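Desktop teardown and parts — questions we keep getting
Wastosby Computer Reuse, Vaughan site. Last updated 24 November 2005 by Mared Penry

Do you take any desktop?
Most towers, yes. Dell, Grostano, home-built, whatever. No monitors at Vaughan, those go to Uvstead. Laptops — ask first.

Do I need to take the hard drive out?
Up to you. If you leave it in, we pull it and wipe it. Want it back? Put a note on the case with your name and phone. Tape it down, notes fall off.

How do you open them up?
Power cord out, hold the power button 15 seconds, tower on its side, side panel off. Then we look before touching anything. Which cables go where, what's screwed and what's on a latch. Drives on plastic rails slide out once the cables are off. 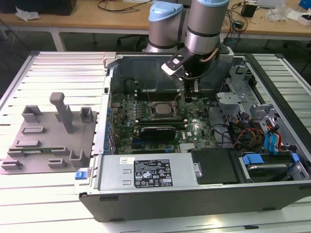

Graphics card out early if there is one, it gets in the way of your hands. Power supply stays put unless it's dead. We never open the power supply itself. Please don't do it at home either.

Can I just pull the processor out?
Not with the cooler on, and not with the lever down. Cooler off first. If it's stuck, twist a little, don't yank. Old paste sets like glue and the chip can come up with the cooler, which is how pins get bent.

What about the white stuff on top of the chip?
Thermal paste. Normal. Wipe it off with a lint-free cloth and a bit of isopropyl alcohol, and keep it out of the socket. Fresh paste when it goes back in, small dab in the middle.

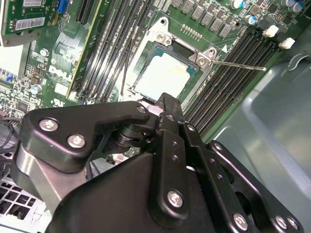

Lever up all the way, then open the frame if your board has one. Chip should lift straight out by the edges. If it dosen't, stop and ask Ffion Probert.

Where do loose processors go?
In something with a pocket. Not a coffee mug, not a jacket, not the bench. A printed plate or the tray it came in is fine. Don't stack them.
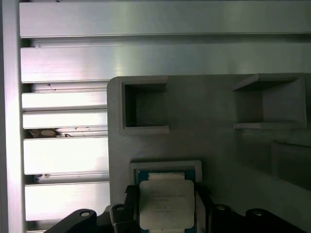 Label as you go — board model and date on a sticker by the chip, never on it. Unlabeled ones go in the untested box and Eluned Bellis gets to them when she can.

Do you sell parts?
Yes. Tested processors are $19, tested complete towers $80. Memory is priced by size, see list at the counter. Cash or check.

Can I return somthing?
Within 41 days, with the receipt. Not if the pins are bent.

Can I come learn this?
Sure. Next beginner class is in May, Nayara Lopes has the sign-up sheet. Bring a Phillips screwdriver, no loose sleeves.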